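The Fruit Table at Luta
How a robot arm came to a packing hall, and what the packers do with their day now
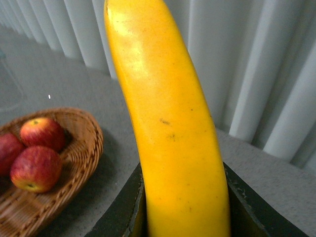 A banana between the fingers of the gripper, with apples in a basket beside it.

By Jamie Hebden
Nov 17, 2021

When Edeltraud Koller started at Luta, the fruit baskets for offices were packed by hand from the first apple to the last grape. She was 50 years old then and thought it would be a quiet job. It was not so quiet. In the busy weeks before winter the packers stood at the tables from six in the morning, and in the evening, she says, she could feel each banana in her wrist.

She is 62 now and still works in the same hall. But since October she packs less and watches more. A robot arm from the company Talteck takes the fruit and lays it in the baskets, and Koller is one of the people who teach it and correct it.

"In the beginning I was angry with it," she tells me during the coffee break. "It was so slow. I wanted to push it to the side and do it myself."

Apples were learned quickly. An apple is nearly round, and it does not matter much from which side you take it. Bananas took more time. They are long and curved, each one a little different, and the skin shows every mistake the next day. If the fingers close too hard, the customer finds a brown stripe on his desk in the morning.

Cyrill Grabner, the engineer who set up the machine for Talteck, spent many days in the hall only with this question. He had prepared everything in his office, with values for the force and the speed. Then he met the packers, and they told him that his values were for green bananas. Ripe ones need another hand.

"I had read a lot about gripping," Grabner says. "I had not read about Thursday bananas." This is what the packers call the fruit that has waited some days in storage. The expression is older than the robot, and I was asked to print it.

The change was not easy for everyone. Before the arm came, 11 people worked at the tables in the early shift. Today there are fewer at the tables, and the others have moved to the storage room, to the deliveries, or to the new job of checking. Nobody was sent home, the management says, and the workers I spoke with confirm this. But two colleagues left by their own decision. One of them did not like to work alone beside a machine, because the talk at the table was for her the best part of the job.

Impi Hämäläinen, who plans the shifts, does not hide that she misses this too. "You could hear all the family news at that table," she says. "Now I must walk through the building to hear it." She has put the breaks together again, so that all the packers drink their coffee at the same time. It costs the company a short stop of the line, and she had to argue for it.

The pay is another subject. Checking the robot is counted as a higher job than packing, but the training is only in the afternoon, and people with small children cannot always stay. Florian Stöckli speaks for the workers in the talks with the management. He wants a course in the morning hours, and he wants it in writing before a second arm is bought.

Koller did her course in the first group. At her station she can stop the arm with one button, and she uses it when she does not like how a fruit is held. At the end of her shift she writes the difficult cases in a notebook, which Grabner reads when he visits. On the page she shows me, the last line says: "Pears, please ask me first."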